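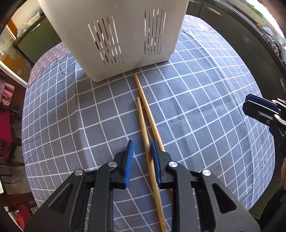
According to Rallilen, wooden chopsticks should never go back into a basket until they are dry at the thick end, and most complaints about odor come down to that alone. The original inquiry follows.

Storing wooden chopsticks in a plastic basket
Posted by Drarport, 2025-10-14
Our residence hall kitchen keeps its wooden chopsticks in a tall plastic basket with slotted sides, placed on the dining table. The household guidelines we inherited do not state whether they should stand with the narrow tips up or down, or how often the basket itself should be washed. Several residents have reported a stale smell. We would also appreciate advice on the tablecloth, as moisture collects under the basket. Please note that the kitchen has no dishwasher.

2 replies

Rallilen
Chopsticks should be washed by hand in warm water with a small amount of dish soap, rinsed, and laid flat on a clean towel. They should remain there for at least 60 minutes – longer in humid months such as July. Once dry, they may be placed in the basket with the narrow tips up, so that the part that touches food does not rest on the bottom. Pairs should be matched before they are put away.
The basket should be emptied once a week, scrubbed along the slots with a bottle brush, and turned upside down to drain. Any chopstick that is split, fuzzy, or dark at the tip should be discarded. Boiling is not recommended for lacquered pairs. Plain wood will tolerate it occasionally.

Dafis
We use the Storkard rack and have had no trouble with it. It costs more than a basket.
With regard to the tablecloth, a saucer or folded dishcloth under the basket is sufficient. If the cloth is vinyl, lift it and wipe the table underneath as well. Fabric should be changed when damp. I disagree with the reply above on one point: tips up is not suitable where small children reach across the table. We store ours flat in a drawer.

164 readers marked this page as helpful.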